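Tanasarn Shape Blocks: Tabletop Arrangements
README

Version of 8/12/22
Maintained by Lefteris Christodoulou and Sudheer Thampi

Overview

This folder holds pictures and notes of small colored toy shape blocks laid out on a wooden board. The blocks are arranged in clusters, pairs, rows and scattered layouts, and the notes record which blocks are grouped together and what the grouping is called. The set was put together for people working on how arrangements of simple objects are named in everyday language: "next to," "touching," "in a group," "off by itself," and so on.

There are 290 layouts, split over 13 sessions. A layout is one resting state of the blocks. Moving a single block makes a new layout.

The set replaces the older Broltard layouts, which used a patterned tablecloth. Block edges were hard to pick out against the pattern, and several of the naming notes had to be thrown away as a result. Nothing from Broltard is included here.

The board and table

All layouts use the same flat board of pale maple. It is built from glued strips, so the color shifts a little from one strip to the next, and there are some darker figure marks in the grain. The marks are part of the wood. Early on, two of our readers took them for stains and wrote them into the notes, and those entries have been corrected.

The board sits on a blue metal table with a regular grid of holes. It is screwed down to the table at the front corners. The board's position should be treated as fixed within a session. Between sessions it may have been taken off for cleaning and put back.

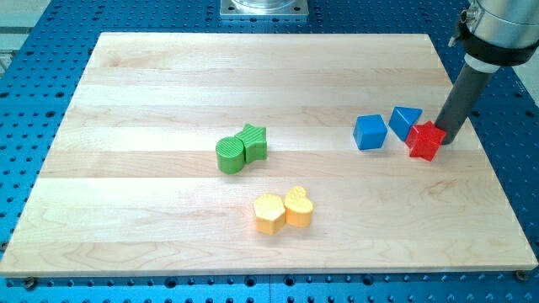 Three-cluster layout, seven blocks, on the maple board.

Only the top surface of the board counts as the play area. A block hanging over an edge is recorded as "edge" and keeps its cluster label. A block that ended up on the blue table is recorded as "off" and has no cluster label.

The blocks

The blocks are small toy shape blocks in solid colors, bought from Teltent as a mixed tub. We did not use everything in the tub. Blocks with chipped corners or printed faces were put aside before the first session.

No layout uses more than 8 blocks, and none uses fewer than 2. Color and shape were not balanced. Whoever set up the layout picked blocks by hand, and people have favorites. If you need even numbers per color, sample by the color field in the notes and do not rely on the session order.

Some layouts have blocks of the same color pressed side by side. The line between two such blocks can be faint, and the notes always list them as separate blocks.

Naming the groups

"Cluster" means two or more blocks that a reader would call one group. The blocks do not have to touch. We tried a distance rule first (closer than one block width) and gave it up, as it split groups that everyone saw as one and joined groups that everyone saw as two.

The words used in the cluster field are:

pair: two blocks, touching or nearly so
row: three or more in a line
heap: three or more with no clear line
loose: a group with visible gaps between blocks
single: one block away from the rest

A group can be both "row" and "loose." "Single" is never combined with another word.

Left, right, front and back are given from the viewer's side of the board. Front is the near edge. Sudheer Thampi labeled sessions 1 to 8 and Lefteris Christodoulou labeled the rest. Each of us then read the other's notes. Where we still disagreed, both labels are kept, separated by a slash, with the first labeler's word in front.

Files

layouts/ pictures, numbered in order within each session
notes/ one plain text file per session
blocks.txt list of the blocks used, with color and shape
words.txt the cluster words above, with longer definitions
changes.txt corrections made after the August check

Each line in a notes file has the layout number, the number of blocks, the cluster words from left to right, and a free comment. The comment may be empty. Comments were left as typed, including spelling mistakes.

Known problems

Session 4 skips a number. No picture is missing, the count was simply carried on wrong.

The word "loose" was used more freely in the first two sessions than later. We have not gone back to fix this.

Light and dark shades of the same color are listed under one color name. A finer list was started for the Clodelham reading group and may be added to blocks.txt.

Block size is not recorded. Please do not try to work it out from the pictures alone, as the board looks narrower toward the back.

Use

The set may be used for teaching and for non-commercial study. Please name the Tanasarn Shape Blocks and the version date. If you correct a label, send the session number, the layout number and your suggested word to either maintainer, and it will go into changes.txt with your initials.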